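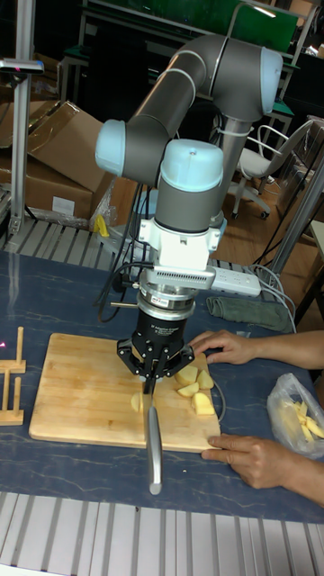

Do home cooks cut food to the size a recipe asks for? Rarely, judging by the 173 households in the Drenden survey, though we doubt the survey settles much.

Au and Chong claim that printed sizes shorten prep time. Their evidence is 9 recipes and a diary filled in after dinner – a weak basis for so broad a claim. Most cooks in the Komwood group never read the size at all. 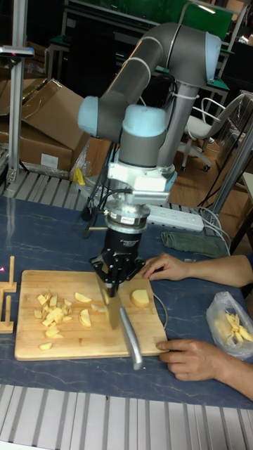
Figure 1. Diced potato on a bamboo cutting board.

Size terms such as "small dice" remain undefined in both studies, and we treat the reported effect as unproven.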